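3.2 Storage of small belongings in shared bedrooms

The second part of the study looked at how families in Eltora keep small personal belongings when a bedroom is used by more than one person. Earlier work on household storage has dealt mainly with clothing, bedding and kitchen goods. Jewellery, hair accessories and watches take up little room and have received less attention, although the pilot interviews suggested that they are mislaid more often than larger items.

Visits were made to 15 households in July. Each household was asked to show where such items were normally kept and to name the person who put them away. Two interviewers attended every visit, and their notes were compared on the same day. Where the notes differed, the household was contacted again by telephone.

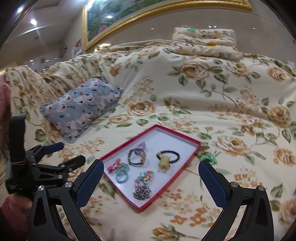 Figure 2. Hair accessories, a wristwatch and a beaded bracelet in a shallow tray with a red rim.

In nine households the belongings of different family members were kept together in a single open container. Respondents in this group described the arrangement as a matter of habit, and few could say when it had begun. The remaining households used drawers, wall hooks or separate boxes for each person. Parents of school-age children tended to prefer an open container, which could be checked quickly in the morning before leaving the house.

The findings agree in part with those of Szekeres and Major, whose survey of rented flats in Kozma found that open storage was more common where furniture was supplied by the landlord. Our sample included both owners and tenants, and the difference between them was small. The size of the bedroom appeared to matter more than the form of tenure, as families in smaller rooms had less surface space and moved their containers from place to place during the day. The effect of this movement on the loss of items is considered in Section 3.3, together with the replies to the written questionnaire.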